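# Post-fault inspection - sorting cell 2, Stekelar workshop

Unit tag 1944. Checked after the October drop fault, before return to service.

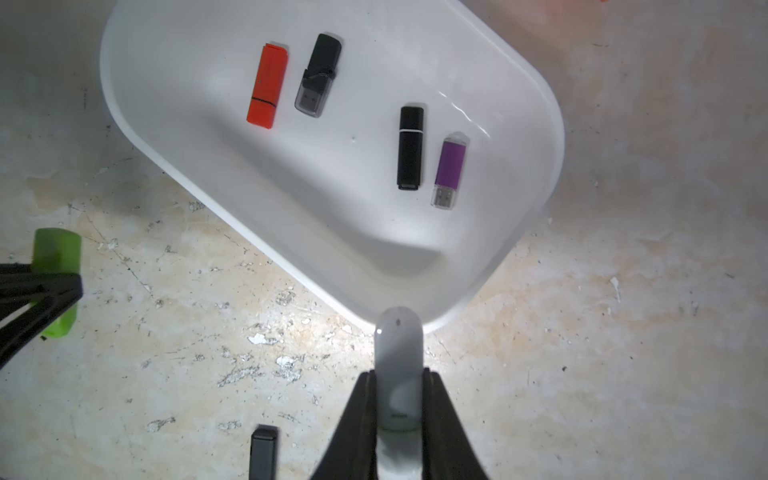
**What stopped the cell?**
The grip force reading fell to zero in the middle of a lift and the controller held the arm in place, still powered. The operator reached in before the hold was cleared.

## Checklist

- [x] **Emergency stop, both buttons** - OK. The left one is stiff, greased.
- [x] **Finger pads** - worn on one side. Replaced with Vullitz pads from stores.
- [ ] **Force sensor cable** - FAIL. Jacket rubbed through at the second clip. Taped for testing only, new cable on order from Duangkaew.
- [x] **Test picks, flash drives to tray** - 300 cycles at reduced speed, no drops. Repeat at 500 once the cable is in.
- [x] **Floor under the work area** - concrete is worn and the white paint is flaking. Sweep before each shift.
- [ ] **Hold light** - FAIL. Amber lamp does not come on when the arm is holding. Colour is right on the panel display.
- [x] **Lockout tags** - on the main switch, keys with the shift lead.

## Comments

Keep the cell locked out between tests. Nobody reaches in on a hold, even for a dropped part. The Jestov controller log has been saved to the shared drive.

Status: not cleared for normal use. Recheck both failed items.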